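The fridge should come with the flat
14 June 2025

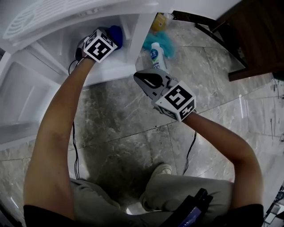

What renters are asked to bring

When I moved to Parkgate I viewed 8 flats. Five had no fridge, four of those had no cooker either, and one had bare wires where the kitchen light should have been. The letting agent called it "unfurnished", as though a fridge were a matter of taste, like curtains or a rug.

I think a flat let to live in should include a fridge and a cooker, and that the law should say so. We already expect a landlord to supply a toilet, a sink and some way to heat the rooms. People once thought of baths as an extra. They don't now, and rents did not collapse or soar the day that changed.

The cost to the tenant

My own move cost me £673 for a fridge, a basic cooker and having the cooker connected. I bought from Dewulf, the shop by the station, which sells reconditioned machines with a short guarantee. The delivery slot was 19 days off. Until then I ate sandwiches and kept milk on the windowsill, which works well enough in November and would not work in July.

The £673 came on top of the deposit, the first month's rent and the van. People with savings can absorb that. People without them put it on a card or go to one of the weekly payment shops. Prestora has a branch in the precinct, and the cooker and fridge package in its window comes to £1,333 by the last payment. That is nearly twice what I paid, and the people paying it are mostly those who can least afford to.

Then you move again. The fridge that fitted the old kitchen is too tall for the new one, or the new place has gas and your cooker is electric. I have carried a fridge down three flights of stairs and I would not do it again for money. Plenty of people leave theirs behind, and the landlord pays to have it taken away, so that the next tenant can walk into an empty gap and buy another one. The skips behind my building are full of white goods at the end of every month. Some of them must still work.

What landlords say

The usual objection is repairs. If the fridge belongs to the landlord, the landlord has to mend it, and tenants are careless. Some are. Landlords manage to look after boilers, though, and a boiler is dearer and more likely to go wrong than a fridge. A deposit covers damage. Wear is part of the business.

The second objection is that rents would go up. They might, a little. A decent fridge lasts ten years or more, and spread over that time it adds a few pounds a month. I would sooner pay that than find the whole sum in the same week as everything else. A landlord with a block of flats can also buy in bulk and get one firm in to service the lot, and a tenant can't.

The third is choice. Some tenants own a good fridge and want to keep it. Fine. Let them say so in writing before they sign, and let the landlord take the other one out. That is one line in a tenancy agreement.

It can be done

The Bistmont blocks on the north side of town have let every flat with a fridge and cooker since they opened. I know two households there and neither pays more than I do. The appliances are plain and the freezer compartment is small. When one couple's cooker failed they rang the office and had another by the end of the week.

I don't want washing machines made compulsory, or microwaves, or dishwashers. There has to be a limit, and mine is keeping food cold and making it hot. A home that can't do either isn't ready to let, and the advert should not be allowed to say it is.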